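NOTES — Wednesday slot, 25 mins plus questions. Benches and worktops, wear and care. Water bottle!!

Start: hello, thanks to Dratley for the room. Ask who has a wooden bench at work. Hands up. Who has oiled it this year. (Fewer hands. Let them laugh, move on.)

What I want from them — go home and look at the top of their table. Only that. Everyone looks at the stuff on it.

Background, keep it QUICK. We fitted out the Jusatau workshop with butcher-block tops, long planks, oil finish. Seventy-one tops in the end, across two floors. Cost 1,213 each with legs, I get asked every time so say it now. Ionescu quoted for laminate and were cheaper. Don't slag them off, it was a fair quote.

Why wood then? Three things got said in the meeting. Warm under the forearms if you're sat there all day. Small bits don't skate off it. And you can sand it. The sanding is the one that won it, laminate chips and then it's chipped for good.

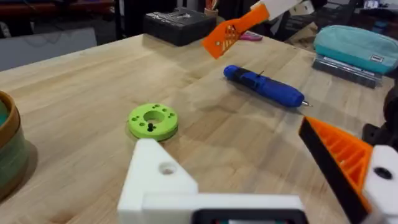

Small parts work is harder on a top than people expect. No hammering, no saws, so everyone assumes it'll stay nice. But you get hands, all day, same patch. Faint streaks along the grain, darker spots and smudges scattered about, and you stop seeing them after a week. Look at the wood round that green ring, get the people at the back to look too, pale planks so it shows. PAUSE HERE. Then ask — would you sand that or leave it? There will be a split. Good. My answer is leave it, wipe, oil.

Tuncay story. Tuncay Dağdelen ran the top floor at Grarnusach, he had a rule, nothing lives on the bench overnight. I thought it was fussy. Then we did the sanding round and his floor took a morning and mine took till Friday, most of that was moving stuff. So I nicked the rule. Say it in his voice if feeling brave, probaly don't.

Cups. Big section this, slow down a bit.

Best cheap storage we ever had. Paper, card, old mugs, whatever. One cup one job. Small bits go in, cup goes at the back, bench is clear in the time it takes to moan about it. Trays are fine but trays spread, you end up with six trays and no bench. Cups also rings though — hot drink rings, so tell them: parts cups and tea cups are diferent cups. Tea goes on the shelf. 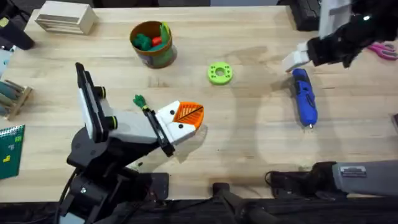
Downside of cups, be fair. You can't see the bottom. The one bit you want is always the bottom one. So tip out once a week, sort, put back. Ours is ten to four, before people get their coats. Someone will ask about lidded tubs, say yes fine if you actually put the lids back on. We didn't.

Care routine, read it out slowly, people write this down:
Dry brush first, along the grain.
Damp cloth, well wrung. Not wet.
Leave it to dry. Properly.
Thin oil, rag, ten minutes, wipe off the extra.
Rags flat outside to dry, NOT balled up in the bin. Fire risk. Say this twice.

Sanding only when you can feel it with your fingertips. If it's only colour leave it alone. We've sanded 83 percent fewer tops since that went up on the wall, that's our own count, don't oversell.

If short of time skip to the rags bit and questions.

Questions I'll get:
Which oil — any food safe one, I don't do brands.
Glue spots — let it go hard, card scraper, gentle.
Can you do it on a softwood top — yes, dents more, cheaper to replace.
How long does a top last — don't know yet, ask me in January.

Handout by the door. Printed 1,000 by mistake so take a few.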